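Our club has had the Zirnero hand kit for two semesters now, and I've gone back and forth on it so many times that Maribeth told me to just write the review already. So!

Quick background. We're the after-school robotics club at Plendcombe, we meet Tuesday at 3, and we wanted a proper hand for the sorting challenge instead of the two-jaw pincher everybody else brings. The kit was $1272 with the wrist mount. The Shearer starter hand is an even $1000, and yes, we argued over that difference for most of a meeting.

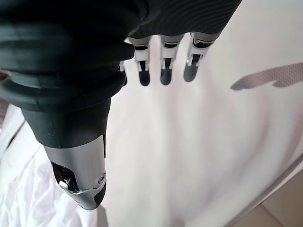 Posted by Kirstin Purves in Club Gear Reviews

The fingers are the best part. They're white and light gray plastic with dark rounded tips, and the pins and joints are right out where you can see them, so when a student asks why a finger curls the way it does you can just point. My ninth graders got more out of poking at those joints than out of any slide I've made. The thumb is a different animal, with that shiny silver tip, and it looks great, but it shows every fingerprint (I wipe it down before every demo, I can't help it).

The ribbed dark cover over the upper part of the hand I have mixed feelings about. It looks terrific and it keeps sleeves and hair away from the insides. Getting it back on after you've had it off is a two-person job though, and the manual gives it one tiny drawing. Start at the thumb side and work across - we did it the other way for a month.

We mostly practice picking up cloth, which is so much harder than blocks! Thin fabric slides away from the fingertips unless you come down slowly and let the thumb get under a fold first. Once the kids worked that out, our runs at the Plukbridge meet went from embarrassing to pretty decent. We placed third in sorting and they're still talking about it.

Gripes: the software wants a fresh calibration every time you unplug, and spare fingertips only come in packs of 3. Support did answer my email the next morning, so points for that.

Would I buy it again? For a club with older kids, yes. For middle school I'd get the Shearer and spend the rest on batteries.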